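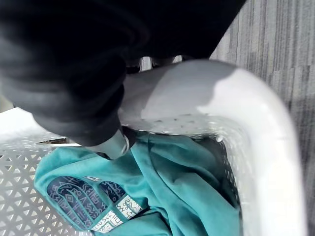

Stovasitz fall lineup — stage times and sound

patchbay_ron
Second wave is out. Vusance closes the small stage at 11:15 pm, Amano opens the main at 4. Capacity on the small stage is listed as 750. Same PA as last year according to the tech sheet.

lowmidmud
Same PA means the same hole at 200 Hz left of the desk. Stand center, 50 feet back.

kettering_b
Disagree. The hole was the room, before they hung drapes on the rear wall. I was left of the desk for the last 2 sets and the bass was even.

lowmidmud
Drapes do nothing at 200. They take off the top end. You heard a different mix engineer.

kettering_b
Possible. The subs were also moved to a center cluster that night, so it wasn't only drapes.

tape_op_5
Any word on changeovers? Vusance runs two drum kits and the grid shows 5 minutes before them.

patchbay_ron
Grid says 5. Rolling risers are on the tech sheet, so the second kit can be miked backstage. Line check only.

tape_op_5
Still tight. I'd expect an 11:30 start.

lowmidmud
Last shuttle leaves at 12:20 from the north gate, for anyone planning around that.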